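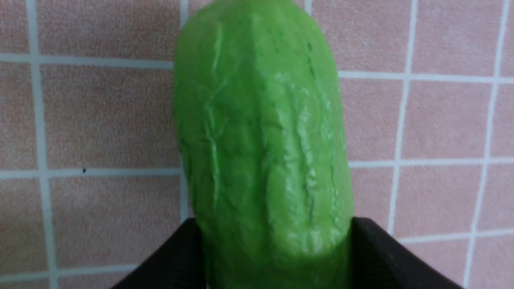

Sie habe in vierzehn Sommern noch nie so viele Gurken verschenken müssen wie in diesem, erzählt eine Pächterin der Gartenanlage Miralport, und im Treppenhaus gingen ihr inzwischen die Nachbarn aus. Im Mai sei noch alles kümmerlich gewesen, die Blätter gelblich, die Nächte zu kalt, und sie habe schon überlegt, die Reihe wieder herauszureißen und Mangold zu säen. Jetzt stehe der Eimer jeden Morgen voll vor der Laube.

So wie ihr geht es in diesem Jahr vielen in der Anlage am Kanal, und deshalb hat der Gartenverein beschlossen, aus der Not ein kleines Fest zu machen. Am 24. August wird auf der Wiese hinter dem Vereinshaus zum ersten Mal ein Einmachtag gefeiert, zu dem ausdrücklich auch alle kommen dürfen, die keinen Garten haben und trotzdem gern einmal mit eigenen Händen ein paar Gläser füllen möchten. Los geht es um zehn Uhr, und wer mag, bleibt bis zum Abend, wenn die Lichterketten in den Apfelbäumen angehen.

Eingelegt wird, was die Beete hergeben: Gewürzgurken nach altem Hausrezept, Senfgurken, milchsauer vergorene Bohnen und, falls das Wetter bis dahin mitspielt, auch die ersten Zwetschgen. Die Anlage zählt 152 Parzellen, und der Verein bittet alle, die etwas übrig haben, ihre Ernte am Vorabend zwischen 17 und 19 Uhr in Kisten am Vereinshaus abzugeben, am liebsten gleich nach Größe sortiert. Kleine, feste Früchte kommen ins Glas, die großen werden geschält, entkernt und zu Senfgurken verarbeitet. Krumme sind ebenso willkommen wie gerade, nur bitter sollten sie nicht sein, und wer unsicher ist, schneidet am Stielansatz ein Scheibchen ab und probiert.

Die Gläser kommen von der Glashandlung Ollevis, die dem Verein 419 Stück mit Schraubdeckel zum halben Preis überlassen hat. Das klingt nach viel, doch gerechnet wird mit bis zu 300 Gästen, und wer sicher nicht mit leeren Händen heimgehen möchte, bringt deshalb besser noch eigene Gläser mit, gründlich ausgekocht und mit einwandfreien Deckeln. Essig, Zucker, Senfkörner und Salz stellt der Verein. Dill wächst in der Anlage ohnehin an jeder Ecke, meistens dort, wo ihn gar niemand gesät hat.

Gekocht wird an zwei großen Kesseln unter dem Vordach, damit auch ein Regenschauer den Tag nicht verderben kann. Wer zum ersten Mal einlegt, kann sich einfach dazustellen und zuschauen oder gleich mit anfassen, Schürzen und Brettchen liegen bereit, ein scharfes Messer bringt man am besten selbst mit. Für Kinder gibt es einen eigenen Tisch, an dem sie Etiketten malen, und gleich daneben wird Saft gepresst. Am Nachmittag backt die Bäckerei Zoëga Zwetschgenkuchen vom Blech, und den Kaffee dazu gibt es, wie immer bei den Festen in Miralport, aus den großen blauen Kannen.

Ein wenig Streit hat es im Vorfeld natürlich auch gegeben, und zwar ums Rezept. Die einen schwören auf Meerrettich und ein Weinblatt im Glas, damit die Gurken schön knackig bleiben, die anderen halten das für Unfug und nehmen lieber eine Prise mehr Salz und lassen die Früchte über Nacht in kaltem Wasser liegen. Geeinigt hat man sich schließlich darauf, beide Fassungen zu kochen, jede in ihrem Kessel, und im Oktober, wenn alles gut durchgezogen ist, noch einmal zu einer gemeinsamen Brotzeit zusammenzukommen und zu kosten. Der Termin dafür wird am Schaukasten ausgehängt.

Der Eintritt ist frei. Ein gefülltes Glas kostet 2 Euro, und der Erlös fließt in die neue Wasserleitung für den hinteren Teil der Anlage, auf die man dort schon lange wartet. Am bequemsten kommt man mit dem Fahrrad über den Uferweg, denn Parkplätze gibt es an der Zufahrt nur wenige; wer mit dem Auto anreist, kann den Hof der Gärtnerei Homus benutzen, von dort sind es fünf Minuten zu Fuß. Hunde sind an der Leine willkommen. Kuchenspenden nimmt das Vereinshaus ab neun Uhr entgegen, und auf den Formen sollte bitte der Name stehen.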